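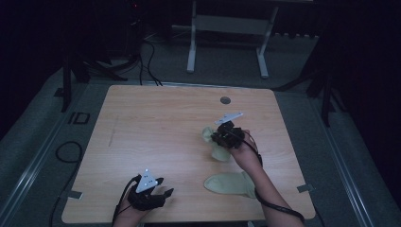

Figure 4. The sock station in use. Both hand-held grippers are on, and the right one has a sock in its jaws.

3.2 Setting up and looking after the station

I want to spend a little time on the station itself, because most of what went wrong for us went wrong here and hardly any of it in the learning code (which is where I'd have put my money in January). We call the station Flirndale, after the hallway it first lived in, and the name stuck when we moved. The grippers are our own build. The layout is simple enough: a square wood-grain table, rails on the floor along both sides, a white triangular marker plate on top of each gripper, and a cable running back from each one. The task is sock handling, and the socks in Figure 4 are one pair from the set.

The marker plates get most of our attention. Everything we know about where a gripper is comes from its plate, so if a plate shifts even slightly on its mount, every pose after that is off by the same amount and nothing looks broken. We lost 144 recordings that way before we caught on! The person wearing the gripper felt nothing odd, the replay looked smooth, and only when the arm tried to repeat the motion did it keep closing its jaws just short of the cloth. Now we check each plate at the start of a session by touching the jaw tips to a fixed point on the table and reading the offset. If the offset is over 2 mm, we take the plate off, clean the seat, put it back and run the calibration again. I used to just snug up the screws and carry on, and I don't recommend it.

Cables come next. In our early sessions the cable left the gripper and hung straight down, and it tugged on the wrist every time the wearer reached for the far side of the table. People are good at fighting a tug without noticing, but it shows up in the data as a small hitch in the path. We now lead the right-hand cable back along the forearm, with enough slack for a full reach, and we look over the connector at the gripper end whenever we swap wearers. Two connectors have failed so far, both at the strain relief. We keep spares made up by Brultell, and changing one is a ten-minute job if you have the small driver handy (we never do).

The jaws themselves are easy to live with. Sock fabric sheds, and the lint works its way into the hinge until the jaws close a touch late. A soft brush and a puff of air at the end of the day sort that out. We tried a dry lubricant on the hinge for a while, but it held on to the lint and made things worse, so we went back to running them dry.

The table has to stay put as well. After any move we square it to the rails again, and then redo the touch check from scratch, even if it looks as though it hasn't budged.

With this routine in place we collected 2866 usable recordings, all logged in Lokoron with the offset reading from the start of the session stored next to each one. That last part was a late addition and I wish we'd had it from day one. When a batch trains badly, the offset is now the first number I look at. Section 3.3 covers how the recordings were trimmed and passed to Sial for training.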